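Usthorpe Makers Help Board > Robots and Automation > Grippers and Hands

Two-finger gripper slips on smooth metal cup, how to get more grip without crushing?

Posted by Pichit Luangrath
Tags: gripper, fingers, servo, friction, home build

Hello everybody. I am building a hand-held gripper at home, with two fingers that move in parallel. Later the same fingers will go on a small arm, but first I want to use it in my hand so I can learn what it can hold and what it can't. English is my second language, so please ask if something is not clear.

The fingers are printed in dark gray plastic, and they are quite wide. They are driven by one servo through a pair of gears and a sliding rail. The opening is enough for a big drinking cup, and this is where my trouble begins. I use a tall stainless steel tumbler with a lid and a straw as my test object. With a cardboard box, or a sponge, or a plastic bottle, everything is fine. With the tumbler, the fingers close, I lift my hand, and the tumbler slides slowly down until it stands on the table again. If it is filled with water it does not even leave the table.

What I have tried so far:

I raised the servo limit in the code. The grip became a little stronger, but the servo was hot after a short time and it made an unpleasant noise.

I put masking tape on the inside of the fingers. It was better for one evening, then the tape rolled up at the edges.

I tried to hold the tumbler lower, near the bottom. This was worse. The body is more narrow there, and I think the fingers touch it only along one line.

The empty tumbler with lid is 169 grams more than my plastic bottle, so it is not such a big difference, I would think. The fingers open to 62 mm on each side of the center line. I have a budget for small things like rubber or screws, but I would like not to buy a new servo if I can avoid it.

My question is, should I change the surface of the fingers, or the shape, or is my servo simply too weak? And is a metal tumbler maybe a bad object to start with?

Vangelis Koutsoukos
Marked as helpful by the poster

Dear Pichit, I had nearly the same problem when I built the gripper for our shared workshop in Randcombe, so I can tell you what I did, and you can choose what is useful for you.

First, the servo. I don't think it is too weak. If it becomes hot, it is because it is pushing all the time against something which does not move. Please put the limit back to the old value before you do anything else. I destroyed one servo in this way, and the gears inside looked like sand.

Second, the surface. Hard printed plastic on smooth steel has very little friction. You need something soft between them. I tried many materials, and the best for me was a sheet of silicone rubber, 2 mm thick, cut to the size of the finger and glued. Normal glue will not hold silicone, you must buy the special silicone adhesive and leave it overnight with a clamp. Before gluing, make the plastic rough with sandpaper and clean it with alcohol. If you can't find silicone, a piece of old bicycle inner tube is also good. It leaves a black mark on light objects, but it costs nothing.

Third, the shape. A flat finger touches a round body only along one line, this you have understood correctly. You can print a finger with a shallow V on the inside, so that each finger has two lines of contact. Then the tumbler also can't turn between the fingers when you tilt it. Do not make the V too deep, or you will not be able to pick up flat things any more. I made mine as a separate plate with two screws, and I change it when I need it.

About the place where you hold it. Many tumblers become more narrow toward the bottom. If you grip on the narrow part, it can slide down, in the direction of the slope, only as far as the slope is in your disadvantage... excuse me, I will write this again in an easier way. When the body is wider at the top, its weight pushes the wide part down between the fingers, and this helps you. So a low grip should hold well if the fingers are parallel to the wall of the cup. If they are not, only one corner touches, and it slips. Look from the side with a lamp behind the fingers. If you see light between the rubber and the metal, you must correct the angle. A thin piece of card under one end of the pad was enough for me.

I would not fill the tumbler with water for the tests. Use dry rice in a closed bag. We had water on the control board one time in October and it was a long repair.

A tumbler is a good object to learn with, in my opinion. If your gripper can hold it, most things in the kitchen will be easy.

Setiawan

Just buy stronger servo. I have one from old RC car and it holds everything, no rubber needed. More than 2,000 cycles and still ok. Also check your screws, mine was loose the whole time and I blamed the code

Comment by Pichit Luangrath

Thank you both. Setiawan, I checked the screws and one on the left finger was loose, so this was a good advice also. Vangelis, I put back the servo limit and I will order the silicone sheet. With the lamp I could see light at the upper end of the right finger, so the angle is wrong as you said. I add my picture with the fingers open on both sides of the tumbler, it is the height where I try to grip now.

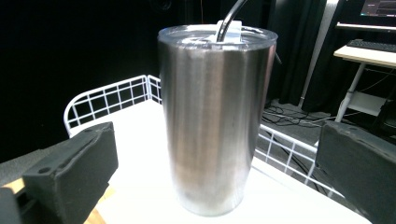 Related threads on this board

Pitudholm rail kit, fingers do not close at the same time
Which glue for silicone on printed parts?
Servo makes noise when holding still
How to measure grip force with a kitchen scale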